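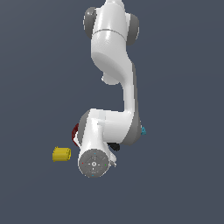

By Denise Bainbridge, production lead, Tridmont
11 August 2024 · 2 min read

We use cookies to remember your settings. Accept or manage preferences.

Progress report to Caltgate: Surdu, second funding period

Work on the puzzle platformer Surdu is on schedule in level design and behind in save handling. Spending remains inside the approved budget.

Level design

The game now has 19 playable levels. Four still use placeholder colour palettes. Lauri Rissanen has rebuilt the checkpoint layout in the harbour chapter, where testers were repeating long stretches after a missed jump. The revised checkpoints are in the current build.

Upgrades

The upgrade shop was merged with the level select menu. Prices are fixed for the first two chapters. Prices in the third depend on how many optional rooms stay in — Kiều Phùng will settle that list before the next build is locked.

Testing

The open defect list stands at 117 entries. Most concern collision on moving platforms and text overflow in the Finnish version. The frame rate target on handheld is 90, met in all chapters except the harbour, where the water effect is the main cost.

Save handling

Saves made in older builds do not load in the current one. Orvokki Ahonen is writing a converter. If it is not stable by September, tester saves will be reset and the converter dropped.

Request

We ask to move the unspent travel line to localization. No change to the total is sought.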